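Grasto Bakery Cooperative, production meeting, June
Chair: Liudmyla Vasylenko

1. Oven schedule
Deck oven 2 is holding temperature after the thermostat replacement. Bake time for striped rolls stays at 14 minutes. Tkachuk has quoted for the annual burner service; the quote is accepted, with work to be done on Thursday before the first bake.

2. Counter display
Bread for the Grillia account will be shown in woven baskets, one product per basket. Liners are optional.
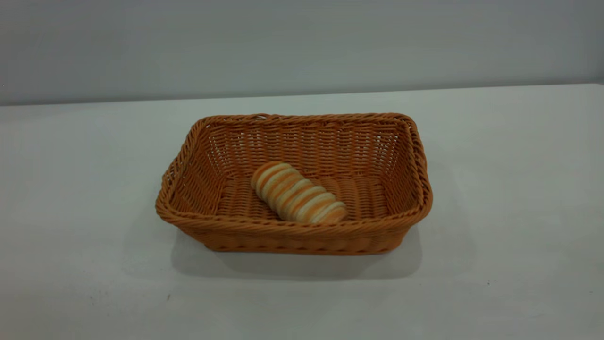 Basket cleaning is added to the closing checklist. The chair asked that price cards be reprinted at the same time — the current set omits allergens.

3. Work surfaces
Tabletops with wood edging are to be wiped down at each shift change and the edging checked for lifting. Troltier can supply replacement edging in 20 days.

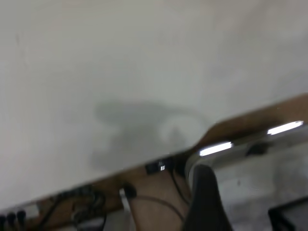
4. Flour stock
Stock stands at 90 sacks. Reorder point unchanged. Invoice query from May carried over.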